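2 min read

About Gokum

Gokum grew out of the old Enwood laundry, which has been washing and pressing linens for the hotels of Zadilton since 1898, and we still work out of the same brick building on the river side of town. These days we teach robot arms to fold, and we are very fond of the work, slow as it sometimes is. There are 11 of us, counting the two who still run the presses downstairs.

We would like to use part of this page to tell you about a bad week, and we think a customer ought to hear it from us. One Sunday in August, during a long folding run, an arm closed on the edge of a towel and did not let go when it was told to. The stop button was pressed, the arm stopped just as it should, and the fingers stayed shut with the cloth between them. Our release routine depended on the same signal that the stop cut off - a plain mistake, and ours. No one was hurt, but a hand could have been where that towel was, and that thought kept a good many of us awake.
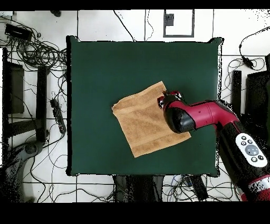
Kostiuk, our very first hotel customer, wrote back after we sent them the report that they could forgive a torn towel, but wanted to know how a person would get free if the power was out as well. It was a fair question, and we did not have a good answer ready, so we stopped all folding work until we did.

Every gripper we send out now has a release that can be worked by hand, with the power off, and we went through 167 stop-and-release trials before we started folding again. We also keep a fault log that any customer may ask to read, small slips and all. If you are ever passing through Zadilton, do come by and see us - the side door is the one with the bell, and there is usually coffee on.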